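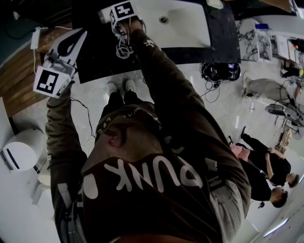

Lost tracking and a loose cable: an interview with Priya Calloway

Published 27 Nov 2025

In June the Kukcombe site withdrew its hand-held grippers from use for 4 days after a fault in the recording of demonstrations. Priya Calloway, who is responsible for operational safety at Allby, spoke to us about the findings and the changes made afterwards.

The first sign of trouble was a gap in the position data. "The software reported the left gripper as present and healthy," Ms Calloway said, "but its position had stopped changing while the operator was plainly still working at the sink." Of 1638 recordings checked, 60 contained the same defect. All were withdrawn from the training set.

The site had at first suspected the square markers on the grippers. Rozália Zelenák, the engineer who led the inspection, replaced two of them and found no improvement. She then examined the cables and traced the fault to a connector that worked loose when an operator reached forward with both arms raised. "The connector was rated for a bench," she said. "We had put it on a moving hand."

Ms Calloway regards the safety aspect as the more serious one. During the inspection an operator at Kukcombe caught a foot in a trailing cable and stumbled against the countertop. There was no injury. "We had written a procedure for the data and very little for the person," she said. "That was our omission – and it is recorded as such."

Operators now fasten each cable along the forearm before starting, and bags and spare leads are to be kept clear of the standing area. Recording stops automatically if a gripper's position freezes for more than 100 milliseconds.

The Whitfield site has adopted the same rules. Ms Zelenák is testing a locking connector, and a decision on fitting it to every gripper will follow her report.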